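4.2 Small ornaments and the bed as a sorting surface

We had expected the kitchen drawers to be the richest part of the Stinamley visits, and they were good, but the jewellery sessions were the ones we kept talking about on the way home. Bracelets and necklaces are kept in all sorts of places (Section 4.1), yet when people wanted to go through them properly they very often took them to the bed. A bed is large, soft and well lit from the window, and nothing rolls far on it. Of the 40 households in the study, only 8 used a table for this job from start to finish.

What happens on the bed is a lovely bit of everyday order-making. A container is put down first and becomes the centre of things. In Drirnoder it was most often a biscuit tin lid or a shoebox; in Stinamley, shallow trays and open boxes were more common. The cover around the container then works as a second, looser zone. Pieces in this outer zone have not been settled yet. Catterall's earlier notes call it the "apron", and we have kept his word. Figure 7 has both zones: four bracelets within the low walls of a red tray, and a yellow beaded one out on the striped sheet. 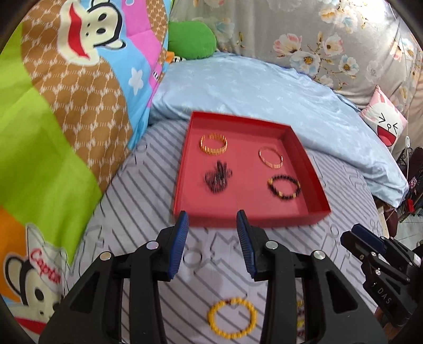 Figure 7. Tray and apron. Gold and beaded bracelets in a red tray on a bed, with a yellow beaded bracelet on the sheet outside it.

We were delighted by how much people had to say about the apron. One woman told us that anything left on the cover was "still being thought about", and her sister, in a separate interview, used nearly the same words. Pieces stay there for different reasons – a stiff clasp, a missing partner, a giver who is not much liked. MacAulay's account of button tins describes a similar waiting place on the arm of a chair, and we suspect that any sorting job done sitting down will produce one sooner or later.

Within the container, the main question is how much room each piece gets. Bracelets are forgiving. A bangle holds its own shape, and a short string of beads can be put down as a loop and picked up again with two fingers. Longer strands are another matter. We coded every container for spacing (open, touching or tangled) and found that one container could easily need all three codes. In Figure 8 the yellow beads still make a clear loop below the gold cuff, and the necklace of oval beads runs across the middle of the tray, while the dark purple chain at the lower left has coiled into tangles. 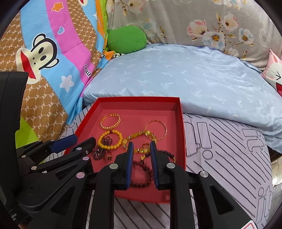

Figure 8. Mixed spacing in one tray: gold cuff and thin bangle, yellow stone necklace, a small ring and several darker beaded strands.

Tangling mattered to people far more than we had guessed. In the follow-up survey sent out in March, which drew 200 replies, it was the commonest reason given for not wearing a favourite necklace, well ahead of a broken catch. Several people wrote at length in the margins, and Senga Gourlay, who coded these comments, found them so full of detail that we gave them a table of their own (Table 5).

Colour played a smaller part. We had planned a colour measure using the Cistel chart, but gave it up after the pilot when two coders could not agree on where amber stops and brown begins. Shape and stiffness proved much easier to code, and they also matched the way people spoke. "Hard ones" and "floppy ones" came up again and again, with rings usually treated as a kind by themselves and tucked wherever there was a gap.

The bedding deserves a word too. Patterned sheets and folded quilts were part of the working surface in most homes, and three people said they would rather sort on a plain cover, as small beads are hard to find against print. We return to this in Section 5, where the same complaint is made about carpets.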